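The box goes on the bed

November 24, 2023

I've moved house four times and I have been bad at it four times. The last one, I packed the kettle at the bottom of a box marked BOOKS MISC and drank tap water until the next afternoon. So when a woman I'd met through the Elmont tenants' newsletter offered to talk to me about packing, I said yes before she'd finished the sentence.

She packs other people's homes for a living. Small ones, mostly: studios, bedsits, one-bedroom flats where the washing machine is practically in earshot of the pillow. She asked me to leave her name out of it (her clients can be a bit private about the state of their wardrobes, fair enough) and she asked for a flat white and a cheese toastie, and then we were away.

She started out at Truvard, the removalists, riding in the truck. "I was on the lifting side," she said. "Couches, fridges, the lot. And you'd turn up at eight in the morning and the people wouldn't be packed. They'd be standing there in their pyjamas with one box done and it'd be full of coat hangers." She'd pitch in while the others wrapped the furniture, and after a while the boss noticed that the jobs she pitched in on finished before lunch. She's been packing full-time for 15 years now, on her own books for most of that.

I asked her where she begins in a small flat and she didn't even stop chewing. "The bed."

I'd have said the kitchen. Everybody says the kitchen, apparently, and she lets them say it. Her thinking is that a small flat has one decent work surface and you sleep on it. The floor's full of stuff you've pulled out of cupboards, the bench has the dish rack on it, the table (if there is one) is under the mail. "So you make the bed. Properly, or at least pull the quilt flat. Shove the pillows and the doona up the top end. Then the box goes on the bed, in the middle, and whatever you're sorting goes round it, and you can stand there with a straight back like a civilised person."

The straight back is a big thing with her. She did hers in once, bending into tea chests in a garage in January, and was flat on the carpet for a fortnight watching the tennis. She tells everyone under thirty about it and none of them listen. I'm well over thirty and I was rubbing my lower back under the table the whole time she talked.

What about the box itself? She likes a plain brown one, and smaller than you'd think. "People get the giant ones because they think fewer boxes is less work. Then they fill it with hardbacks and cry." For the little sorting jobs on the bed she'll often take the flaps right off with a knife, so they're not flopping back over her hands every time she goes in. Those boxes aren't for the truck. They're what she calls day boxes. They live in the flat until the end and get tipped into something with a lid, or they ride in the car on somebody's lap.

The day box was my favourite part of the whole conversation, so I made her go through it again. It's for the odds and ends with no proper category. The bath duck. The soft toy from the end of the bed. The hair things, the single socks, the bit of cardboard that might have been the packaging for something you'll want to return. "Every home has got a layer of this," she said. "It's under everything. You lift the good stuff off and there it all is, and people stand there holding one sock and they lose twenty minutes of their life."

Her rule for it is simple enough that I wrote it on my hand. If you know which room it'll live in at the next place, it goes in the box. If you don't, it stays on the quilt. You don't decide anything about the quilt pile until the box is done, and you absolutely do not go looking for the other sock.

"Never?" I said.

"The other sock will turn up when you strip the bed. It's always in the bed." 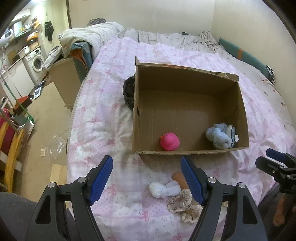 A reader of the newsletter, on hearing I was writing this up, sent me two paragraphs of strong disagreement about the sock rule, saying that in a family with kids the other sock is never in the bed, it's in the machine, stuck up inside the rubber seal of the door, and that anyone packing up a flat should run a hand around there before anything else gets touched. The same message said to sort soft toys last of all, with the owner in the room, or be prepared to hear about it for years.

I passed this along and got a laugh. "The seal, yes. That's right, that's very good. I do check the seal." She's found earrings in there, and guitar picks, and a whole baby's singlet gone the colour of weak tea. On the soft toys she wouldn't budge, though. She puts them in early, because they're the best padding there is and they cost nothing. A plush rabbit in the corner of a box will do the job of half a roll of bubble wrap. She did admit she lets children put them in themselves, and that if a child takes one out again she looks at the ceiling and says nothing.

Clothes I'd expected to be dull and they weren't. She's got very little patience for folding on moving day. Folding is for people who've got time! Jumpers and trackies get pushed down around the outside of other things, and hung stuff stays on its hangers with a bin bag up over it from the bottom. The dark washing stays away from the pale washing because somebody will always unpack into the machine at the other end without looking. (This has the ring of experience. I didn't push.)

Blankets and quilts she treats as equipment first and belongings second. They wrap the mirror, they go between the telly and the wardrobe door, they go under the microwave in the boot. The one on the bed is the last thing off, because it's been the workbench all day. "Give it a shake off the balcony if you've got one. You'll be amazed what you get. Crumbs, hairpins, those tiny screws."

I asked about the worst job she's had and she said it wasn't a messy one. It was flat 401 in a building I'm not to identify, beautifully neat, where the owner had already packed everything herself, labelled in lovely handwriting, and had packed her keys and her passport and her bus card. Which box? They opened a lot of boxes. Since then she carries a bright lanyard and hangs it on the person, physically, around the neck, with the keys on it, before she picks up the tape gun. One bloke wore his to the pub that night and sent her a photo.

And the biggest? A house, for once, with three generations in it, 202 boxes by the end. She didn't love it. "You lose the feel of it. In a small place I know where every single thing is. You say to me, where's the can opener, I'll tell you, it's in the blue tub with the tea towels. In a house that size I'm just a person with tape."

We got onto tape. I did not mean to get onto tape. She uses Kisex, the paper sort you can write on, and has no time at all for the clear stuff that squeals. She rips it by hand. She writes the room and then three things that are in the box, never more, and she writes it on the side and not on the top, because the top is going to have another box sitting on it. I've been writing on the top my entire adult life. I felt quite ill.

Money's a touchy one, but I asked. She charges by the half day and she'll do up to two flats in a day if they're tiny and close together. She reckons most people could do the whole thing themselves and tells them so on the phone, and they hire her anyway. The quote that made her leave Truvard in the end was one she saw over a client's shoulder from another outfit: $1,954 to move a studio three streets. "Three streets! I could've carried it over on my head." She packed that studio herself and the client's cousin drove it over in a ute.

There's a part of the job she talks about more quietly. Sometimes the person whose flat it is won't be going to the next place, or won't be going anywhere. The daughter's there, or a friend, and the same bits and pieces come out onto the same quilt, the hairbrush and the slippers. She slows right down for those. She'll make tea first, in the kitchen that's about to be packed, and she'll leave the kettle out. Nothing goes in the charity bag until the second day, even if they tell her it can. "They say oh, chuck it, chuck it. And then at ten at night they want it back. So I just hang on to the bag."

I asked if she does it differently at home. She looked a bit shifty. She's lived in the same one-bedder on Tseng Street for nine years and says she can't face her own linen cupboard. There's a box in the hallway from when she moved in, still taped. She knows what's in it (fondue set, extension lead, a wetsuit) and she walks around it. Her sister's threatened to come over and do it for her.

By then the toastie was long gone and the café was putting chairs up. I had one more, which was what she'd do if she had an hour, no boxes and a person in a flap. She thought about it for longer than she'd thought about anything else.

"Pull the quilt flat," she said. "Get them to put ten things on it they'd want tonight. Toothbrush, charger, undies, the kid's duck, whatever it is. Put those in a shopping bag and put the bag by the front door. Then we can all calm down and start on the kitchen."

I'm moving again in January. I've bought the paper tape, and a marker, and I've put the kettle on the list of things for the bag by the door.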